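The Back Room at Jonddale, August

Jonddale is the old rental at the top of Brevley, and for most of its life the back room was where things went to be dealt with later. This summer was later. The plan was to clear it, clean it, and get it into a state where a person could sit down in there without first moving something else to the floor.

It took longer than planned. The gallery is short.
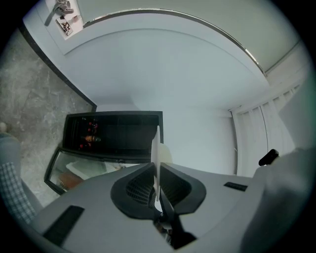 Gray marbled floor and a black appliance with a glass door.

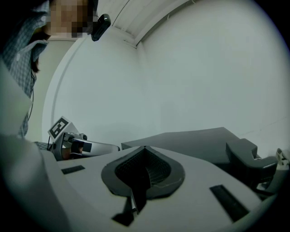 White walls, white molding, and a light blue checkered shirt.

Paint came first in the argument and last in the schedule. The choice was between two whites from Altora, one called Linen and one called Oat, which looked the same on the card and the same on the wall. We went with Oat. I have since heard several confident opinions about how much warmer it is than Linen, all from people who were shown the wrong card.

The molding got the most hours. Three evenings with a small brush and a stiff neck, and the best compliment it has received so far is that it looks clean. If you are thinking of doing yours, do it before the walls. We did it after, and then did a bit of the walls again.

The floor was scrubbed twice, once with the stuff Mangubat sells in the big jug and once with plain warm water to get rid of the stuff from the jug. The label promises enough for 800 square feet. I would put it closer to one determined afternoon. The veining in marble is very forgiving and will hide a great many crumbs, at least until you walk across it in socks.

Then there was the sorting. Eight boxes went out to the car, and one came back in because it had the good scissors in it. There are still two drawers I have decided to think of as storage.

The whole business came to $2,588, and that includes a ladder I maintain we needed anyway. The first estimate, from before we decided to do the painting ourselves, was $2,688. So doing it ourselves saved a clean hundred dollars and cost most of August. I have been asked not to work that out by the hour.

Still to do: the hinge on the hall door, a shelf (location under discussion), and a proper dusting for the window blinds. More pictures when the shelf goes up — or when we agree on which wall it's going on.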